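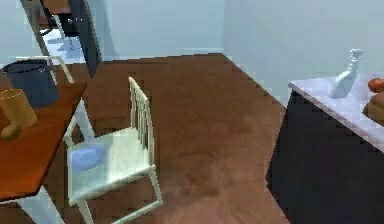

Bench Notes > Grippers > FAQ

By Aitana Garrido
August
3 min read

I get the same handful of emails about my gripper comparison, so I'm putting the answers in one spot.

Which grippers did you try?

Just 2 — the Jasgate parallel jaw and the Celard three-finger. Both ran in the simulated dining room, on the same arm model with the same Kinnunen controller settings. I wanted to throw in a suction cup too, but my contact settings for it were a mess and I gave up (for now!).

Why a dining room and not a plain test block?

I started with blocks and both grippers looked great, which told me nothing. Household stuff is awkward. A loaf of bread, a mixing bowl and a frying pan each want a different approach, and then there are chair backs for the elbow to bump into. 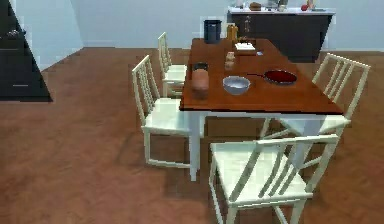
I also like having a counter behind the table, so I can ask for a longer reach without building a second room. Joscha Hinrichs talked me into that one and I'm glad he did.

How many grasps did you run?

2,638 in all, and 1,482 of those were with the Jasgate. The split is lopsided, I know. I kept rerunning it after Kátia Teixeira spotted a bad friction value in my setup file, and I left the good early runs in.

So which one is better?

For bottles and jars I'd take the Jasgate every time. It's quick and easy to line up. For bowls, the Celard — its third finger saved me a lot of slow tilting drops. It's wide, though, and it hates a crowded table.

Does camera placement matter?

More than the gripper, some days! I move the viewpoint between runs, and a low angle can lose small things behind tall ones. I tried 11 spots and still haven't settled on a favorite.

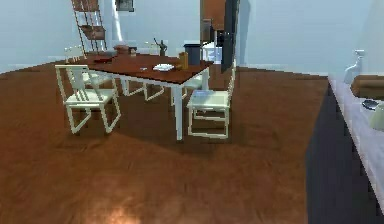

The dining table and chairs from another angle, with the counter on the right.

Can I have your scene files?

Sure, email me. Allow about a day, and tell me which controller you're on so I send the right settings.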